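Prirkel hand-held grippers, pair - demo and loan

Equipment list > Manipulation > Hand-held

Status: available for loan from June
Sold or loaned as: pair, left and right
Contact: Esmaeil Ghaffari, equipment desk

Quick update to this page following the open day at Wenthorpe. Lots of people asked for the same info so it's going up now, will tidy later. If you came by and left your name on the sheet you're already on the loan list, no need to email again.

The Prirkel pair is for recording hand tasks without a robot arm. You hold one in each hand, do the job, and the recording goes off to whoever is training the arm. We ran them all afternoon on ordinary household stuff. Wipes packs mostly. A soft pack is a good test - it folds, it slides, and it never sits the same way twice.
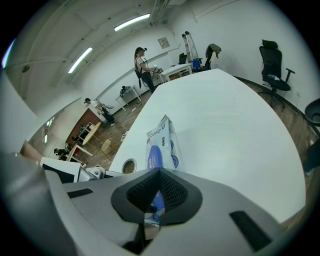 Wenthorpe Robotics - Equipment & Demonstrations

Most of the afternoon was the big white table. Pack on the table, gripper up to it, try again. Visitors got 20 minutes each, which was tight for anyone who wanted to swap hands and start over. Next time we'll do longer slots and fewer of them.

Other people were working in the same room the whole time, some with the head-mounted unit and harness, some not. If you want a quiet room for your own session say so when you book. The side room seats 6 and has its own table.

What people asked

Is it heavy? You notice it after a while. Rest the bodies on the table edge between takes. Everyone ends up doing this anyway.

Do I need the headset? Not for the grippers on their own. If you want a head view to go with the hand view, ask for the headset kit as well, it's a separate line on the loan form.

Left handed? Fine. Pair is a pair. The small screen can go on either side, tell us before pickup and we'll move it over.

Can it pick up a coin? No. Well, sometimes. Don't buy it for coins.

Will it work with our arm? We've only run recordings through to the Mkhize arm here. Kerdale people say theirs takes the same files, but we haven't tried it ourselves, so ask them first.

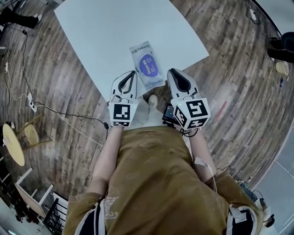
Both grippers down at the near edge, Deeyeo wipes between them. Cube markers under the jaws, small screen on the inner side of the right-hand unit.

Markers - please read

The printed cubes are how position gets tracked. Keep them clean. Don't put stickers on them, don't write your lab name on them in pen (yes this happened). A scratched cube has to be replaced and then you're into recalibration, which is half a morning gone. If one comes loose stop recording and let us know, don't glue it.

Same goes for sleeves. Long loose cuffs hang down over the markers and you lose tracking for a second or so, and you won't notice untill you play it back. Push them up.

Getting started

Charge both units overnight. Switch on left first, then right, and wait for the green light on each one. Check the screen shows the session name you typed in and not the last borrower's. Do one throwaway take. Then start properly.

Storage is good for 200 short takes. After that the oldest ones do NOT get overwritten, it just stops. Copy off at lunch.

Tables: plain and matte is best. Shiny tops gave us trouble in the old room. Height matters more than people expect, too low and you're bent over by the third take. Tape your cables down if you're running power across the floor.

In the loan case
Left gripper, right gripper
Charger and both leads
Spare marker cube
Screen module with mount
Spare jaw tips, 2 sets
Printed quick card (laminated, please return it)

Not in the case: headset, harness, table, wipes. Bring your own objects. We do have a box of odds and ends at the desk if you're stuck - mostly packets and cups.

Loan terms

One week, renewable if the list is short. External groups welcome, we need a signed form and a name we can phone. Damage to the jaw tips is normal wear and we cover it. Dropped units are not, you cover that. Returns by 2 pm please so the next pair of hands can have it charged and checked the same day.

Buying instead

Prirkel sells direct. We don't take orders and don't get a discount to pass on, sorry to those who asked. Prices change so we've stopped listing them here. Ask for the pair with the screen module included, it is a pain to add afterwards.

Next demonstration

Not fixed yet. Same room at Wenthorpe, afternoon again. Esmaeil is keeping the list and will mail round when there's a date. If you have a task you'd like to see tried put it in the subject line. Folding towels is already taken, and so is anything with soup.

Related pages: Headset kit / Mkhize arm booking / Marker cubes, spares and printing / Loan form (PDF)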